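Search this site
Enter keywords
Search

We use cookies to remember your settings and see which pages get read. OK / Manage choices

Forano alphabet blocks: a club review

September 16, 2026

I help run the after-school robotics club in Jetville, and most of what I review here comes with a power cord. Not this time! I want to talk about a set of wooden alphabet blocks, because we've been using them with our Vinumar arm since June and they have taught the kids (and me) more about gripping things than any of the fancy test objects in the cupboard.

We have 12 students this year, split into teams of four, and every team has the same project for the fall meet in Ilie. You scatter the blocks on the table, the arm finds the letters it needs, and it spells a short word in a line at the front. Sounds easy, doesn't it? I said so too, out loud, in front of parents, and I've been paying for it ever since.

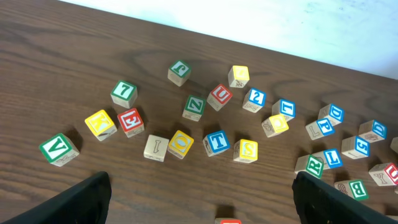 Photo: Jetville Robotics Club

The blocks themselves are lovely things. Pale wood, little cubes, with colored borders around the letters and small pictures on some of the sides – our youngest members spend far too long arguing about which animal is which. The letters are raised or carved so you can feel them with a thumb, and the set has red, blue, green and yellow borders, which turned out to be the best part for us. Sorting by color was the first job every team got working, and it gave the newer kids something to cheer about before we moved on to reading letters.

Reading letters is where the long afternoons come in. A block can land any way it likes, so an S on its head looks an awful lot like a 2, and the set has real number blocks mixed in just to keep you humble. One team got around this by checking the border color first and then turning the picture of the letter through a full circle in their program. Another team decided to leave out every letter that gave them trouble, and their list of words they can spell is now very short (but they spell them beautifully).

For gripping, I'd give the blocks high marks. Flat sides, square corners, and light enough that a clumsy grab doesn't hurt anything. Our trouble comes when two of them sit close together. The fingers need a bit of clear table on both sides, and if they come down a hair off they ride up on the neighbor and shove the whole lot along. We now have the kids line up the wrist with the sides of the block before they go down at all, and to practice that we pick one block and try it from several angles.

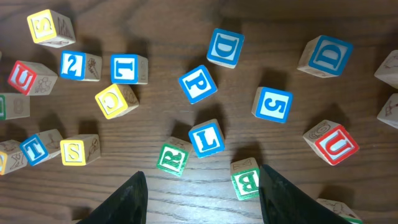 Going in for the green B, with the L just behind it.

I do have a few grumbles. The raised borders are nice to look at, but they make a small ledge, and if the fingertip catches on it the block can tip as it's lifted. We had to slow the last part of the closing move quite a bit. I'd also love a few more vowels in the box. You would be surprised how quickly a table full of D's and L's stops being useful when three teams all want to spell something with an A in it. And the lid of the storage box split on us in the second week, so ours live in a bread bag now.

They have held up well, though. One of the teams keeps a log of every pick they try, and the last time I looked it stood at 2,994 tries, good and bad together. The corners have softened a little and one of the yellow borders has a chip, and apart from that I'd happily hand them to a toddler.

We paid $29 for our set, out of the bake sale money, and I'd buy them again tomorrow. If your club has very young members, or an arm with fingers that don't open wide, measure first. Ours fit with room to spare, and I gather some smaller kits don't manage it. If you're only after something for a fixed pick-and-place drill, plain cubes will do the job for less. But for a project where kids have to look, decide and then grab, I haven't found anything I like more at the price, and I'm already thinking about a second set before the Ilie meet so that somebody can finally have their A.

Related reviews
Vinumar desktop arm: our first season
Soft fingertip pads, three kinds compared
Table clamps that don't mark the wood
Good storage boxes for club parts
Getting a team ready for the Ilie meet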